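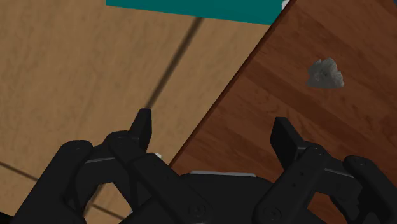 Derkoson announced their fall run last week, and I bought a ticket within the hour. I have followed this band since their second record, back when they played to 10 people in a bar and sold shirts out of a suitcase. The new stage is built to look like an old dance hall, with reddish-brown boards laid on a diagonal, dark bands mixed in with lighter ones, much like the wood grain on the tabletop up top. I like it. The last tour was all video screens, and I spent half the night watching the screens and missing the band.

The opening act is Evangelista, who put out a quiet acoustic album in September. I played it on the drive to work for most of that month. The third song is the best one, and the closer runs too long. She is doing a short set, just voice and guitar, and then coming back out for 2 songs with the full band.

Tickets are the part I have complaints about. The show I wanted was at the Trivmont, which holds 500 people standing. It was gone before my page loaded. I ended up with a seat at the Fanduvitz, a 1000-seat theater a longer drive away. The sound there is good downstairs and muddy under the balcony, so if you are picking seats, stay in front of the overhang. Parking behind the building fills up early - I usually use the lot by the post office and walk.

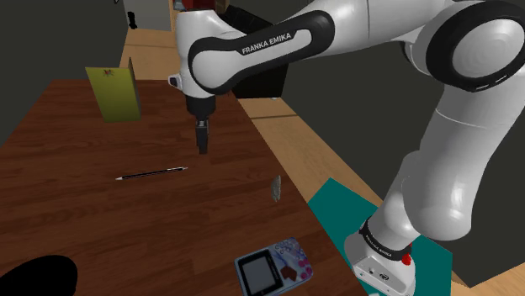 Will they play the old songs this time?

Most likely a few of them. Tharindu Mollah, who plays bass, told a radio host that they have been rehearsing most of the first album and will swap songs in and out from night to night. He would not say which ones. I would trade any of the recent singles for the slow waltz that used to end their sets, but they have not played it at any show I have been to in years.

I will write up the show after I see it. I am also hoping they bring the live record on vinyl, since the web store sold out and the resale prices are silly. If you have been to one of the early dates, leave the set list in the comments. I don't mind spoilers.

Posted 2023-10-29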